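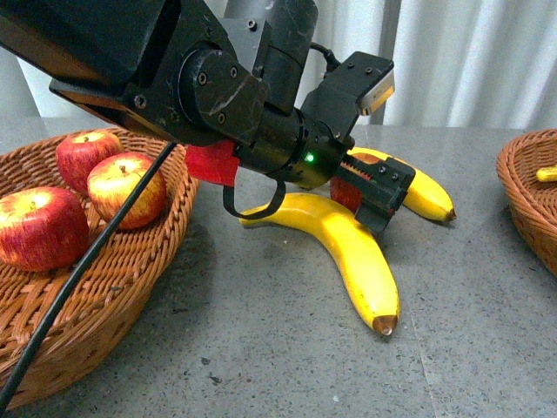

The green light on the wrist of the arm.

2018-09-24

The Wesness council voted on the library levy last night, and it goes on the ballot in January. I stayed for the whole meeting, and it ran long. Public comment alone filled the first hour.

Tumaini Mwaipopo spoke first and asked why the branch on Bedier Street loses its evening hours even if the levy passes. She didn't get an answer. The council president said staff would follow up, and they moved on to the next speaker.

The petition to put the question to voters needed 158 signatures. It came in with 161 – close enough that the clerk checked every page twice. I signed it myself and I still haven't decided how I'll vote. A typical homeowner would pay $82 a year. I can afford that, but I'd like to see the hours in writing first.

Other things from the agenda: the sewer contract with Plondthorpe was pulled until the next meeting. The Chuang property rezoning passed with one no vote. Parking on the north side of the courthouse stays at two hours.

Turnout for winter elections here is usually poor. If you've moved in the past year, check your registration now – the county office is open until 8 on the last day to sign up, but the line gets long.

I'll post the ballot wording when the clerk releases it.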